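Tekin Printed Tablecloth, Periwinkle – Review

Rating: 3 out of 5

I didn't expect much from this. I have bought printed tablecloths before, and my last one, a Hesen, looked great in the listing and like a gas station souvenir once it was on the table. So when Kukwood had the Tekin on sale in June I put it in the cart, took it out, and put it back two days later. Call that my level of confidence.

The color is the good part. It's periwinkle, a proper one, somewhere between blue and purple, and it did not turn gray on me after washing. The design is white and yellow: nested triangles with little white dots over them, a line drawing that looks like a mountain with a pale pink band, and some big white lettering along with the word "perfect" in script. I could live without the lettering. A tablecloth that tells me something is perfect had better be, and this one isn't.

My main gripe is the creases. It comes folded into a tight square and the fold lines stay put. The product page promises they will "relax within hours." I laid it out on a Wednesday morning and on the weekend I could still find every one of them. Ironing on low helped some. Ironing on medium helped more, but the care tag says not to, so you are on your own there.

The listing also says 200 washes without fading. I have done 20 or so, and so far the yellow is holding up. I have no plans to keep count to 200, and I doubt anyone at Tekin did either.

For everyday use it's fine. Tins and jars stand steady on it along the back of my table, and nut crumbs shake off easily. Coffee is another story – blot it right away or you will be looking at it until laundry day. The hem on one short side was already coming loose when I opened the bag, and I fixed that with a needle and thread. It shouldn't have needed fixing.

If you want something flat and crisp for company, the plain Gosta costs a little more and I'd go with that. If you want a cheerful color for a kitchen table and you own an iron, wait for another sale. I wouldn't pay full price. 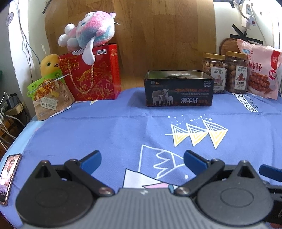

The Tekin in periwinkle, wrinkles and fold lines included, with the nut jars at the back.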